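Workshop Tips: Getting a Simulated Arm to Put Things Away

By Domenica Haslinger
14 February 2019
7 min read

We use cookies to remember your settings. Accept | Manage

I've been writing control code in the back half of my workshop since November, between glue-ups, and a few of you asked for the tips I keep scribbling on the wall. So, fine! They're for anyone trying to get a simulated arm to pick up one small thing and drop it in a drawer. I start every new planner on that job before I let it near anything more exciting.

First tip: check what the wrist camera sees before you touch the planner. I lost a whole evening to a path that looked drunk, and the trouble was two steps back – my object detector had locked onto a dark corner of the cabinet and was calling it fruit.
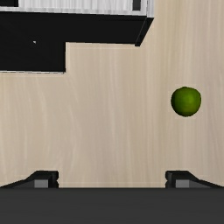 Print your position estimates on every run, even the dull ones. My log has 586 lines per run and I only read the first 20, but those 20 have saved me more grief than any clever plot. If the number for the object wanders while the arm is parked, stop there and fix your perception code. Don't go tuning speeds.

Second tip, and Beat Rainer drilled this one into me: keep a separate frame of reference for the drawer. I used to store the drop point as a spot over the table, and then of course I'd nudge the cabinet a little and the arm would sail off to the old place. Tie it to the drawer and it follows along.

Third, put in a waypoint above the drawer – higher than you think you need. The planner I use (Estow, the free version) loves a short path, and a short path loves to clip a handle. Remember that the thing in the fingers has a size too! Add it to the collision model as soon as the grip closes, and take it out again when the fingers open. I forgot that second half for days and had the planner dodging a ghost.

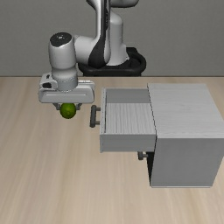
Lime-like green fruit in the gripper, top drawer open.

Go easy on grip force. Round things squirt out in a simulator if your contact settings are too stiff, so I soften the contacts first and close slowly. Bujar Pavlović does it the other way around and swears by it, so try both.

Last one for today: save your random seed with the log. I keep the 12 worst runs in a folder called Brunner (long story, bad dog) and replay them after every change, before I've had coffee if I'm feeling brave. Next time I'll get into drawer joints and how much friction to give them.

Get new tips by email. Enter your address to subscribe.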